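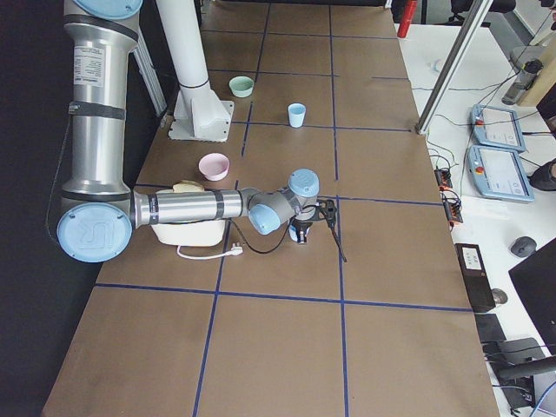 Chaimae Hajji had asked whether the Rela table covering could be left down over a weekend without the corners lifting, and whether it would take pencil as well as marker. It will do both, provided the surface beneath has been wiped clean of dust and oil before the covering is laid.

Rela Protective Table Covering
Supplied by Bunorow
Item 363

Rela is a heavyweight brown paper for covering work tables, packing benches, classroom desks and display counters. It is sold on the roll for institutions that change their table surfaces often and wish to avoid the cost of washable cloths or fitted mats. The paper is uncoated on both sides and may be written on, taped, folded or cut with ordinary office scissors.

Specifications
Material: uncoated brown paper
Roll length: 65 yards
Core: cardboard, open at both ends
Finish: smooth on the outer face, slightly rough on the inner face
Color: natural brown only

Laying the paper
Unroll the paper along the full length of the table and allow it to rest for several minutes before trimming. Paper that has been stored upright in a cold room will keep its curl for longer and may be rolled gently in the opposite direction. Fold the ends under the table edge and secure them from below. Where two widths are needed side by side, overlap them by two inches and tape the seam from the center outward.

Marking and dividing
Many customers divide a covered table into separate areas for sorting, collating or shared study. Low-tack tape is recommended, as it can be repositioned during the first hour. Obi marking tape (Item 882) is stocked for this purpose and is available in several colors. Press the tape down lightly at first and rub it firmly only when the layout has been agreed. Tape left in place for more than a month may lift the surface fibers when it is removed.

Limits of use
Rela is not waterproof. Spills should be blotted at once and the affected length replaced. The paper must not be used under hot tools or in direct contact with unwrapped food. For wet work, customers are referred to the Divik lined covering, which has a moisture barrier on the lower face.

Ordering and delivery
Rolls are sold singly or in cartons of 13. Carton orders are shipped flat and should be stored the same way. Schools and public bodies may order on account. Unopened rolls may be returned within the period stated on the invoice; cut rolls cannot be accepted.

Inquiries about standing orders should be addressed to Bouchra Abdel Hamid, Institutional Sales, Bunorow.

Page revised June 16, 2021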